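Print this page | E-mail this page

Landeg Tidy-Up Rooms
Simulated household practice rooms for robot arms, from Bremow

If you have ever stood in a kitchen with a dish towel over your shoulder and wondered when a machine was going to come along and take over, you are in very good company, and you're also the sort of person we built Landeg for. We get asked the question at every open house, usually by somebody's mother-in-law, and we have never managed to answer it in under a quarter of an hour. Can a robot clear a table yet? Well, some tables. Can it clear yours? Probably not this December, no. But it's a much more interesting question than it was when we started, and the rooms we sell are a way of asking it over and over without breaking anybody's dishes.

Landeg is a set of four simulated rooms with ordinary household clutter in them, ready to run on a desktop workstation. You load a room, choose a chore, put your own control program in charge of the arm, and watch what happens. Then you change something and watch again (this second part is where most of the evening goes!).

What a chore looks like from the robot's side

People who haven't worked with arms tend to picture the hard part as strength or speed. For the chores we care about it's nearly always the odd mixture of shapes. A person putting away a ball, a coffee pot and a long-handled tool doesn't notice changing hands, or tilting a wrist, or pushing one thing aside with a knuckle to get at another. A gripper with two fingers has to be told, or has to learn, every bit of that.

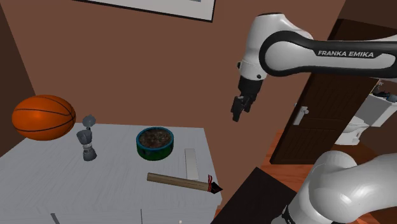 Landeg bathroom-side room, white table, with basketball, moka pot, filled bowl and long-handled tool set out. Simulated view.

We're fond of this layout because it looks so easy. The basketball is a very different size from everything near it, and a planner that handles the little moka pot nicely can come badly unstuck over a ball that wants to roll. The pot has a narrow waist, which tempts you to grab it there, and a small knob on the lid, which tempts you even more. The bowl has something dark and grainy in it, so any chore that moves the bowl has to keep it level the whole way. As for the tool with the wooden handle, lying at a slant toward the front, I have seen good, patient programs pick it up a hand's width from the balance point and swing it into its neighbors like a garden gate.

There's also the thin white plank standing on its edge, which I would call the meanest item on the table. Anyone who has tried to pick up a ruler while wearing winter gloves will feel for the robot here.

What you get

The Landeg package includes:

- 4 furnished rooms, each with its own table, walls, doors and floor
- 56 household objects, with shapes and weights you can adjust
- 10 chores, from "move one thing" up to "clear everything into the place it belongs"
- 1000 saved starting layouts, so that two people can compare notes on exactly the same mess
- Plustitz, our scoring program, which goes through a run and tells you where it went wrong
- A printed handbook with a spiral binding, because I like a handbook that lies flat

You can swap any object for one of your own. Several of our customers have modeled the contents of their own junk drawers, and one sent us a very handsome potato masher that we hope to include in the next release.

Choosing what the robot sees

Each room can be viewed from as many points as you care to set up. Most people begin with a wide view that takes in the table and the arm together, and it's a good, friendly place to begin, since you can tell at a glance whether the arm has wandered off toward the door. The trouble is that the wide view is generous. It makes every object look tidy and separate, and a program trained on nothing else gets rather pleased with itself.

So we encourage everybody to add a close view that looks out past the gripper. Things get cramped in a hurry. Big plain surfaces fill half of what there is to see, objects lose their ends, and two pale things lying one on top of the other have to be told apart by a bit of shadow. A person would simply lean back and have another look. Your program may have to learn to do the same, and teaching it to back up and look twice is one of the most useful afternoons you can spend in Landeg.

The close view also shows how much room there is on either side of the fingers, which matters more than beginners expect. With a white block sitting on a white board and a long handle crossing over the board just beyond it, an open gripper has to think about both, even if the chore only mentions one. Loose bits such as the red strings tied below the tool's black head are worth keeping in, too. They're fussy and they dangle, and real homes are full of things that dangle: apron strings, tea bag tags, phone cords, the drawstring of every pair of sweatpants ever made. You can switch them off in the settings if you want a gentler start, and I won't think less of you.
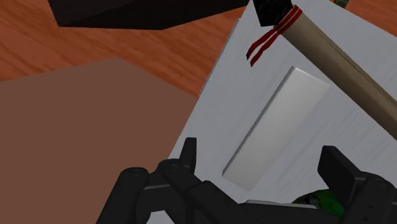
So, can it do the chores yet?

I promised our sales folks that I would answer this one on the page and stop answering it on the telephone.

With one object on a clear table, a well-prepared arm in our rooms does very respectable work. It finds the thing, picks it up and puts it down where you asked. If your idea of housework is moving a mug from the left to the right, you can start shopping for a hammock.

With a handful of mixed objects, things get lumpier. We see programs manage the first two or three moves beautifully and then nudge something on the way past, and after that the table no longer matches what they had in mind. Some notice and recover. A good many carry on regardless, closing the fingers on thin air with tremendous confidence. (My late father used to hang wallpaper this way.)

With contents that can spill, or anything thin and flat, or anything floppy, I would keep a person nearby. Our hardest chore asks the arm to clear a full table in any order it likes, and in our own workroom we've come to treat a clean finish as a reason for cake. There hasn't been so much cake that anyone has had to let out a belt.

And please remember that all this happens in a simulated room. Doing well in Landeg is a fine sign, but a real bowl is heavier on one side than you thought, and a real floor has a dog on it. We suggest treating the rooms as a place to make your first few hundred mistakes, and then going gently when you move over to the real arm.

Who it suits

Landeg is used in college labs, by small firms working on home helpers, and by shop-floor people too, who find that sorting a cluttered bench isn't so different from sorting a cluttered kitchen. If bench work is your main interest, have a look at Lerklow, our companion set, which trades the household things for bins, trays and fasteners. The two share the same controls and the same scoring, so you can move between them without learning everything afresh.

You don't need to own an arm to use either one. You do need to be comfortable writing a little code, or to be on good terms with someone who is.

Setting up

1. Install Landeg and let it run its own check. It takes as long as a pot of coffee.
2. Open the practice room and choose the chore called "One Thing." Resist the others for now.
3. Run the sample program that comes with the package and watch it from start to finish, with the sound of your own opinions turned down.
4. Add a close view and run it again from the same saved layout.
5. Open Plustitz and read the report. Anything in the "touched by accident" column deserves a second look.
6. Put in your own program.

If step 6 goes poorly, go back to "One Thing" and change one setting at a time. I know how tempting it is to change five.

Licensing and help

A Landeg license covers one lab or workshop, however many people crowd in around the screen. Teaching licenses cover a whole class and come with a short course outline that you're welcome to tear apart and rearrange. Updates to the rooms and objects are included for as long as you keep your license current.

When you write to us with a problem, please send along the number of the starting layout and the Plustitz report. With those two things we can set up the very same mess on our own machine, and we'll often have a reply to you by the next morning.

Meinir Rees
Bremow, household rooms

Contact Bremow | Copyright Bremow. All rights reserved. | Back to top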